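Collect the Boring Ones Too

I have spent most of this year gathering examples for a learning system, and I want to argue for the part of the job that gets the least love. Everyone who visits wants to talk about the model. How big is it, how long does it train, what happens when you make it bigger? I like those questions too! But after a year of this I am convinced that the examples are where the fun is, and where most of the good decisions get made, and I wish more people in the field would spend a month doing it by hand.

Our project is called Skarham. It's a set of kitchen chores done by a simulated arm in simulated kitchens, steered by people, and recorded from start to finish. We have 46 chores so far. Some take a few seconds, such as closing a drawer. Others have several steps and go on long enough that your shoulders hurt by the end. As of last week we had kept 1,227 recordings, which sounds like a lot until you spread them over the chores and the kitchens and see how thin some of the corners are.

When we started, I thought the goal was a pile of perfect runs. Smooth reach, clean grasp, item goes where it should, done. We even had a rule that a run with any fumble in it got thrown away. I was proud of that rule. It made the recordings lovely to watch.

Then in November we trained on the first 900 of them, and the arm did beautifully right up to the moment something was a little off. If it came in an inch too far to the left, it had no idea what to do next. Why would it? We had never shown it an arm that was an inch too far to the left. Every one of our operators had been in that spot hundreds of times and had wiggled out of it without thinking, and I had deleted every single wiggle.

So my first opinion, held with some heat, is that you should keep the recoveries. A run where the operator misses, backs off, lines up again and gets it is worth more to me now than a spotless one. It has the spotless one inside it anyway, plus the part you need on a bad day. I don't mean keep everything. A run where the operator gives up is a different thing and we file those separately. But the hesitant, slightly ugly success should go in the main pile.

My second opinion is about variety, and here I will probably annoy some people. The usual way to get variety in simulation is to let the computer shuffle things. New tile, new cabinet color, new counter, and you can have as many kitchens as you like by lunch. We use this, it's great, and I would never give it up. What it doesn't change is the person. One operator always comes at a pot from above. Another swings in low from the side — every time, no matter where the handles are. If all your recordings of a chore come from one pair of hands, you have recorded a habit, and fresh tile won't hide that from the learner.

We now have a simple policy, borrowed from a scheduling sheet a friend used at a bakery. No operator does more than a quarter of the recordings for any chore. It slows us down. People get good at a chore and want to stay on it, and I have to move them along just when they're fastest. I still think it's the best change we made all year.

The third thing is where you put the cameras. We record a wide view of the work and a close one that looks down past the fingers, and I used to treat the close one as a bonus. It's cheap to save, so why not? These days I open it first. The wide view gives you the room and the shape of the arm, and the close view gives you the last few inches, where grasps are won and lost. When the two are played side by side you start to see what the learner has to work with at each moment, and how little it sometimes is.

Stove work is a good place to see it.
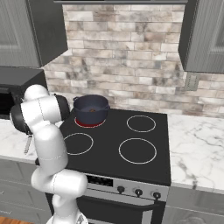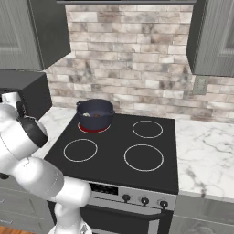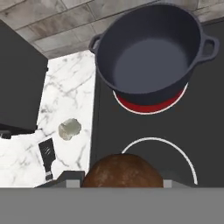
I keep telling newcomers to sit down and watch 100 recordings before they touch any training code. They groan, and then they come back a few days later full of ideas! One of them noticed that our operators nearly always paused at the same point before letting go of an item, which meant we were teaching the arm to pause there as well. You won't find that in a chart of success rates. Another found that our written instructions for a chore said "put it away" when three different places could count as away, and the operators had quietly split into camps.

Which brings me to the words. Each recording is saved with a sentence saying what was asked for, and I think those sentences deserve as much care as the motion. We rewrote a whole batch this fall. It took around two weeks, and it was dull, and I would do it again tomorrow. Ask for something the way a hungry person in a kitchen would ask for it. Then ask for it four other ways.

I know the counterargument. Bigger collections smooth all this out, so stop fussing and gather more. There's truth in it, and I would happily take ten times what we have. But a larger pile gathered with my old rule would only have been a larger pile of arms that never missed. Somebody has to choose what goes in, and I'd like that person to have steered the arm for a few afternoons first.

We start on sinks and dish racks after the holidays. I already have a list of ways to drop a plate.

Posted 24 December 2018

Contact | © 2018 Skarham project notes | Back to top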